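The Table That Finally Earned Its Flowers

I bought my oval table on a hot Saturday with no plan and a car that was clearly too small for it. The shop, a barn of a place called Jornach, had it shoved behind a stack of office chairs, and I walked past it twice before I noticed that lovely honey color. Two guys slid it into my hatchback with the tailgate tied down with string, and I drove home at 38 miles an hour with my hazards on. Sorry, everybody behind me!

I'd been living with a rectangle for years. It was a perfectly decent Torkon, but it had corners, and I have hips, and the two met daily. An oval is so much kinder to walk around. You can also squeeze one more chair in when somebody brings a cousin - and somebody always brings a cousin.

Then came the question of what to put on it. My first try was a tall glass vase, dead center, and dinner turned into a game of leaning left and right to see who was talking. My second was a row of candles (pretty, but wax gets into everything). I tried a fruit bowl for a while too, and mostly learned how fast we don't eat pears.

What I keep coming back to is flowers in a plain box. A box sits low and steady, it doesn't tip when the table gets bumped, and it makes a cheap grocery store bunch look like you thought about it. I like brown wood and pale pink best, nothing too bright, with the blossoms packed close so they puff up over the rim. And I put them toward one end, so the rest of the table is free for plates, homework, mail, whatever the day throws at it.

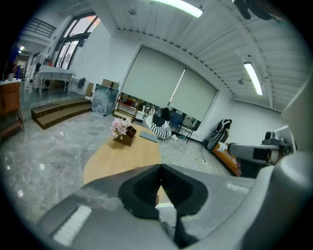 What the floor does to the wood

I used to think a table was a table wherever you stood it. Then I started paying attention to floors. Honey-colored wood on a glossy gray marble floor is a real treat, all that cool shine with one warm shape sitting in it. If there's brown wood somewhere else, a cabinet or a few wide steps, the table stops looking lonely. Mine spent its first month on beige carpet and looked like toast on a napkin.

Daylight helps as well. Tall windows with dark frames are my weakness, and I'd put a table near one before I spent a dime on lamps.

For upkeep, I'm lazy. I wipe mine with a damp cloth, dry it right away, and rub in a little Stultex wax in August, when I can leave the doors open and let the smell out. A tin costs me 5 dollars and lasts forever. Change the water in your flowers every other day, and line the box with something waterproof before you put a single stem in it. I have a pale ring on my wood from the week I skipped that part, and the fruit bowl lives on top of it now.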